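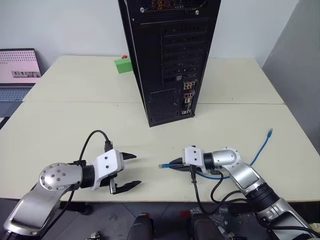
Ticket 519 - Kassa handset won't charge past 33%
Opened: May 1, 2022
Owner: Cor Dekker

Customer has a Kassa rugged phone, uses it on site. Charges to 33% then stops. Tried two cables, same thing. Port cover was left open a while, says there was grit in it.

Steps so far
- Port cleaned with a dry brush. No change.
- Restarted, held power 10 seconds. No change.
- Swapped to Ukodell wall charger. Got to 34, dropped back. 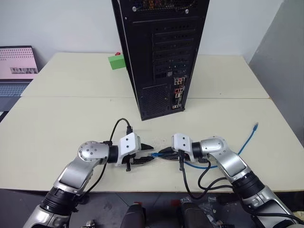

Safe mode next - same result, so not an app. Battery page shows more than 200 cycles, shoud be fine at that age. Asked about the Lallow dock in the truck, he says it cut out on that too back in October and he just lived with it.

Thinking charge board. Ploletti has the part, waiting on price. Told customer to keep the port cover shut and not to leave it on charge overnite till we swap it.

Status: pending part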